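About Farkunby Workshop

Farkunby Workshop is a shared workshop on the ground floor of the old Vadwood joinery. We have 832 square feet, two long benches, a small lathe, a pillar drill, three 3D printers and a soldering corner with its own extraction. Members pay by the month and come and go with a key fob. Most of us have day jobs and turn up in the evenings.

The place was set up by Oľga Oravec, who had been building a robot arm in her spare bedroom and had run out of bedroom. She took on the lease in June with four other people. For the first winter there was one heater and a kettle. We now have proper heating and 5 people on the key-holder rota, and the kettle is the same one.

What we build

People make all sorts here, from bookshelves to guitar pedals, but the largest group project is the arm, which goes by the name of Lusness. It started as a kit of parts bought second-hand. Since then the base, the wrist mount and most of the wiring have been replaced. The control software was written by members and is still being rewritten by members.

The aim for Lusness is to help with taking old desktop computers apart. We get a steady supply of them from local offices, and stripping them is slow work. Screws come in several sizes in the same machine, cables are routed differently in every model, and the clips on drive bays all seem to release in their own way. A person learns these things by feel. Getting an arm to do any of it is much harder than we expected when we began.
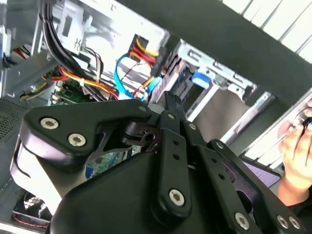

At present we work on one small job at a time. Unplugging a data cable is one job, lifting out a drive is another. A person always works alongside the arm, and the stop button stays within reach of whoever is on that side of the bench. We write up every session in the logbook, including the bad ones. There are 145 entries so far. A fair number of them say "slipped off connector" and not much else.

Machines that still work are cleaned up and passed on through the Karunaratne reuse scheme, which finds homes for them. The rest are sorted into metal, boards and cable and taken to the recycling centre. We keep power supplies and fans that test well, and members can take those for their own projects if they sign the sheet on the shelf.

Joining

You do not need to know anything about robots to join. Several of the people on the arm project had never soldered before they came. We ask new members to do a bench induction, which takes an evening, and a separate one for the lathe if they want to use it. Nobody works on the arm alone until they have done three sessions with someone else.

If you would like to look round first, open evening is every Thursday from seven. Come to the side door, as the front one sticks. Parking is on the street and the building is step-free apart from the store room.

Money

Farkunby is run as a non-profit. Rent and electricity take most of the fees. Last year we spent £2000 on tools and parts, mainly a new drill, motors for Lusness and a second extractor fan. The accounts are pinned up by the sink and anyone may read them.

Page last updated 2026-08-27.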